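I have come round to the view that an old computer deserves a good dusting before anyone talks of replacing it, and I say so as someone who threw out far too many.

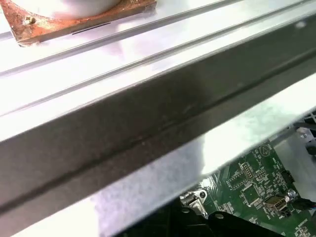 Metal picks up specks and light scratches.

My own desktop is kept going with a soft brush and a little patience - 35 minutes in January, and I rather enjoyed it.
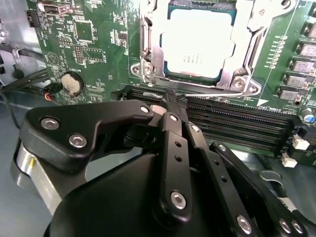
A small black brush by the memory slots.

People fret about opening the case, but lay the tower on its side, take the panel off and it is all there to be reached.

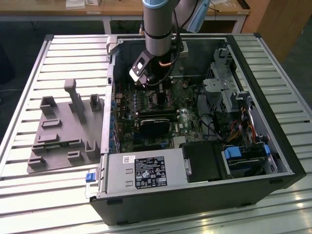
Go gently, then, and put the kettle on afterwards. A new machine can wait another year.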